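Llevo toda la mañana leyendo el documento técnico de Rimska, el token que promete "pasaporte digital" para facturas de pymes. Voy a ir soltando dudas por aquí según me vengan.

1. La primera: ¿para qué necesita esto una cadena propia? El problema que describen (dos empresas que no se ponen de acuerdo sobre qué versión de una factura vale) se arregla con una firma electrónica y un sello de tiempo. Existe desde hace años y cuesta céntimos.

2. Dicen que la red es "descentralizada". En la página de validadores salen 5. Tres comparten dirección postal con la matriz, Kendell. Llamadme quisquilloso, pero eso en mi pueblo es una base de datos con copia de seguridad.

3. El rendimiento: 462 transacciones por segundo "en entorno de laboratorio". Sin metodología, sin hardware, sin tamaño de bloque. He pedido los datos por correo y me han mandado un PDF comercial.

4. Sobre la auditoría. La firma Penry, y el informe dice en la página dos que no revisaron el contrato del puente. El puente es justo donde se guarda el dinero de los clientes. En la web han puesto "auditado" en verde y muy grande. 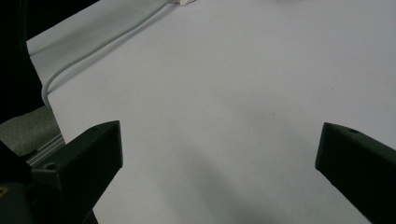 Dwayne Castellanos

5. Me contesta Salma Shawky que el piloto con Notudow va bien y que ya hay 108 empresas dadas de alta. Puede ser. Dadas de alta no es lo mismo que usándolo: en el explorador público, la mayoría de las direcciones tiene un único movimiento, el de bienvenida.

6. Y el reparto, claro. El calendario de desbloqueo del equipo empieza en abril, bastante antes de que esté lista la versión que permite anular una factura. Que un sistema de facturas salga sin poder anular facturas me parece para enmarcar.

7. Pregunta de Aparecida Brandão: si no me fío de ninguna. Me fío de pocas – y de las pocas que me fío, ninguna me ha regalado tokens por compartir un enlace. Rimska da 400 por cada amigo que se registre. ¿De qué presupuesto sale eso?

8. Otra cosa que no encuentro: qué pasa con los datos personales. Una factura lleva nombre, NIF y domicilio. Si va a una cadena inmutable, a ver cómo se ejerce el derecho de supresión. El documento dedica a esto una frase, y la frase dice "se estudiará".

9. Si alguien tiene la metodología de las pruebas, que me la pase. Rectifico aquí mismo si hace falta, ya lo he hecho otras veces.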